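10/3/26

Second round on the kettle descaling problem. Trilok brought back the Studska unit from the upstairs kitchen, the one that started tripping at 80% of its usual boil time. Opened the base again. The thermostat disc is fine and clicks where it should. The trouble is the scale on the heating plate, thick enough over the sensor spot that the disc sees heat late in one place and early in another.

Measured the plate before doing anything. Scale is patchy, heaviest in a ring near the wall, thin in the middle. Scraped a little into a dish and added white vinegar. It fizzed right away, so carbonate for the most part. A few brown flakes did nothing and are still in the dish. Vivek thinks those are rust from the old riser — I'd like to see them under the loupe before writing that down as a cause.

Citric acid runs:

- Run 1: 17 g in 1 L, cold, left overnight. Ring softened, middle clean.
- Run 2: same mix, heated to 60 C and left 30 minutes. Ring mostly gone. Needed a nylon brush on the seam.
- Run 3: plain vinegar, half and half with water, heated. Worked no better than run 2 and the whole bench smelled until lunch.

Going with run 2 for the other kettles. Don't boil the acid mix. The Kutari boiled over last time and the residue under the lid took longer to clean than the plate did.

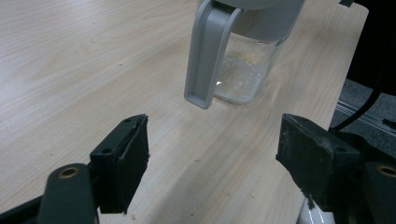 Hardness strips came from Esposito this morning, finally. Tap at the bench sink read 160 ppm, and the upstairs tap came out the same within what the strip can show. I want a number for filtered water too before we tell anyone to change what they fill with. Whitish specks like the ones in the filter pitcher go in a dish with vinegar first, same as the kettle scale, so we know if they're carbonate or something else. There's a small yellowish-tan bit in there as well and it gets its own dish. Wash the pitcher before taking the filtered reading.

Boil times after cleaning, 1 L from the cold tap: 172 s, 169 s, 171 s. No trips. Before cleaning it tripped on two out of three, so I'm calling the Studska fixed for now.

The Flotico still has the drip at the sight glass. Cleaning didn't change it. Gasket is hard and has a flat spot on one side. Trilok is looking for the part number, otherwise we cut one from the silicone sheet — 2 mm should do.

To do:

- loupe on the brown flakes
- filtered water strip, two readings
- run 2 on the Kutari, brush the seam
- order more citric acid, the 1,000 g bag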